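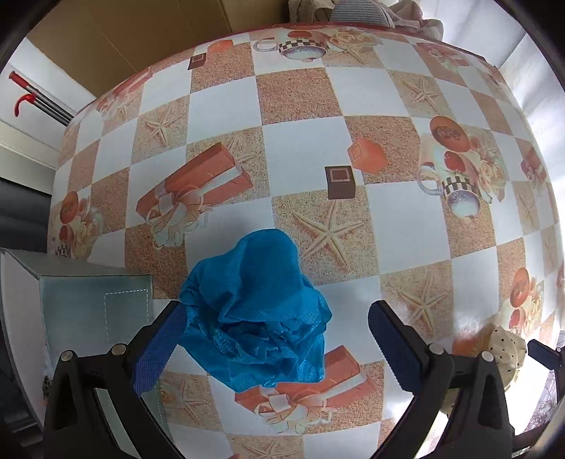 Figure 5. Trial grasp on soft fabric, left pad in contact, right pad still open.

Comparing Finger Pads on the Tolter Hand Gripper

Before you settle on a set of pads, please give yourself a quiet hour and try each one on the same piece of cloth. Thin fabric is fussier than any box or bottle, and it will show you differences you'd never notice otherwise.

1. Check that all four screws on the finger brackets are snug. Finger tight plus a small turn is plenty.

2. Bunch the cloth loosely on the table and leave the folds wherever they fall. A patterned tablecloth is fine, and even rather useful, as it gives the camera something busy to cope with.

3. Bring one finger up to the fabric first, then close the other slowly until both ribbed pads are touching.

4. Lift, count to 12, and lower the cloth again. Do this 5 times with each set of pads and write down every slip, even the little ones.

Note: If glare from a window falls across the table, turn the table or draw a curtain before you start recording. Gerrit Verhoeven, who wrote our first test sheet, likes to do his trials in the morning.

Caution: Don't squeeze harder to rescue a slipping fold. Open up, let go, and start that lift over.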